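Ruggiero Institute and Clusmont Veterinary College Widen Farm Wastewater Study to 20 Dairy Herds

STUKLOW, October 19, 2024 — After a summer of muddy boots and a great deal of patience from the farming families who opened their gates to us, the Ruggiero Institute for Animal Health and Clusmont Veterinary College are delighted to announce that their joint study of drug-resistant bacteria in dairy wastewater will grow to take in 20 herds across the Lolside valley.

The first stage of the work, which wrapped up in August, covered just three farms near Stuklow. Over the course of that stage the field teams collected 1258 samples from barn drains, holding ponds and the streams that run past them, and every one of those samples has now been through the laboratory at Clusmont. The results were encouraging enough, and raised enough new questions, that both partners felt it would be a shame to stop there. 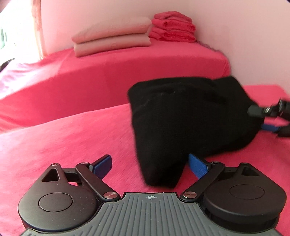
A hand-held gripper in front of a pink-covered bed.

The larger study will run for two years. It will look at how resistant bacteria move between cattle, water and the people who work alongside them, and whether small changes in the way manure is stored might slow that movement down. Farms of all sizes are taking part, from family herds that have been on the same land for generations to newer operations on the valley floor.

Participating farms will receive their own results in plain language, along with a visit from a veterinarian to talk them through over the kitchen table, if that suits. Taking part costs nothing, and no farm will be named in any published report — something the first families asked for and we were very glad to promise.

The partners would like to thank the Lolside growers' association for the use of its meeting hall, and for the coffee, which was always hot and always plentiful. An open evening for neighbors and anyone else curious about the work will be held in Stuklow before sampling begins, and details will be posted at the Clusmont front office.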